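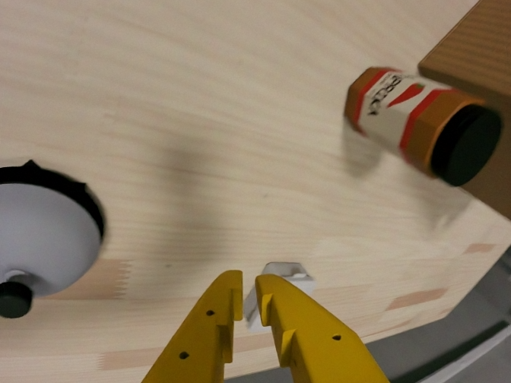 ## Feb 18, 2022 — clear glaze on the red body, second firing

Opened the Fumell this morning. Pyrometer log shows a peak of 1,898 °F with a short hold. The witness cones on the middle shelf bent a little past where I wanted them and the ones on the bottom shelf stopped a little short, same spread as the November firing. I'm going to stop blaming the thermocouple for that. It reads the middle of the chamber and the bottom is cooler.

49 tiles went in. 43 came out in a state I can compare. Of the rest, most stuck to the shelf where I had dipped too close to the foot, and one has a chip of shelf wash fused into the face. Wipe the feet higher next time.

### Bodies and glaze

All tiles are the Wukow red, from the new bags. It throws softer than the old lot and the bisque looks more orange. The clear is our usual recipe with the frit from Plokham. Batch A is as written. Batch B has extra silica. Batch C has the extra silica and was sieved twice. Everything was dipped, one count of three, left to dry overnight on the rack.

### What the tiles show

- A: crazed on nearly every tile, fine net, visible dry without ink. Good gloss.
- B: much less crazing. A few tiles have long single lines near the thick edge. Slight cloud where the glaze pooled.
- C: looks like B, but the surface is smoother and there are fewer pinholes. The pooled areas are still cloudy.
- Tiles over white slip: all three batches are clean on the slip, and A crazes less there than on bare clay. Didn't expect that.

The pinholes on A and B sit mostly on the side that was trimmed. I think trimming drags the grog and opens the surface. Brayan Echeverri thinks it's the bisque being too quick and wants a slower climb through the low end. We can test both without much trouble, half the tiles trimmed and half left as rolled, in one slow bisque.

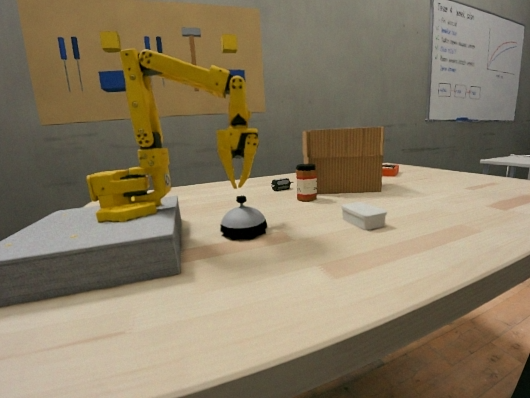

Yellow arm on the gray platform, pale wood table.

### Crazing check

Inked the B and C tiles after lunch, wiped them, looked under the desk lamp. Four of the B tiles that I had marked clean this morning have lines after all. C held up better, only one changed. I moved those in the tile book and crossed out the earlier marks, please don't go by the pencil.

Started the freeze and boil cycles on 5 tiles from C. They go in the freezer overnight, then into boiling water, then ink again. The lid of the freezer box doesn't seal well so put the brick back on it.

### Mixing notes

Batch B settled hard in the bucket. It took a long time with the drill mixer to bring it back up and I'm not sure it was even by the time I dipped the last tiles — the last few in the row are thinner. I added a small amount of bentonite to what's left, mixed into hot water first. Label on the bucket is updated. If it gels, that's why.

The scale drifted again when the heater was on. Reweighed the silica with the heater off and got the same figure twice, so the batches are fine. Leave the heater off while weighing.

### Next

- Slow bisque, trimmed and untrimmed, Wukow red only.
- Batch D: silica as in C, a bit less clay. See if the cloud goes away.
- Move the bottom shelf up one post height and put cones front and back.
- Grind the stuck feet off the shelf and rewash it before anything else goes in.
- Ask Plokham if the frit lot changed. The bag number on the current one is different from the one in the tile book.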